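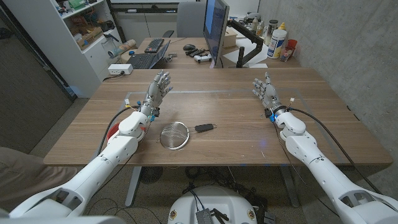

Cabin air recirculation

Updated September — Lise Boychuk

Cabin air recirculation is a ventilation mode in which a vehicle's blower draws air from the passenger compartment instead of from outside. A flap in the intake housing selects the source. Most systems offer 3 settings: fresh, mixed and recirculated.

Recirculation cools the cabin faster and limits the entry of exhaust fumes. Carbon dioxide and moisture from breathing build up while the flap is closed — windows may fog, and airborne particles are removed only if the return air passes through a filter.

Contact | © Dalulo | Back to top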